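Trillstead Village Hall Users' Group
Minutes of the meeting held on 11/3/21

We began a little after half past seven, once everyone had found a chair, and the January minutes were agreed with one small correction – the Borville coach leaves at 8, not 7.

The hall roof took up a good part of the evening, as it tends to. Jerkent have been up to look at the slates and will write with a price.

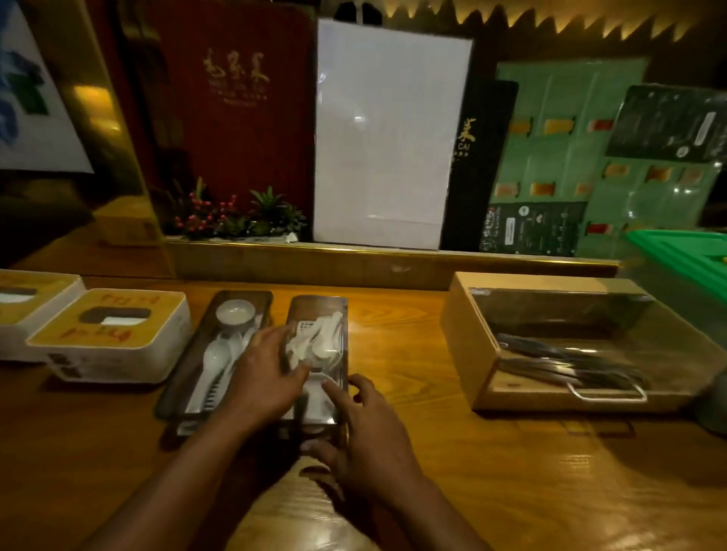 Minutes taken by the Secretary, Trillstead

Spring lunch: it was warmly agreed to go ahead, with soup and something sweet to follow. We have plenty of white plastic spoons but are short of bowls, and Chamoun will be asked for a price on 100. Tickets will be £5.

The footpath behind the hall is very muddy again and the parish will be written to, kindly but firmly.

Any other business: the piano wants tuning before the choir comes back.

Next meeting to be fixed once the hall diary is sorted out.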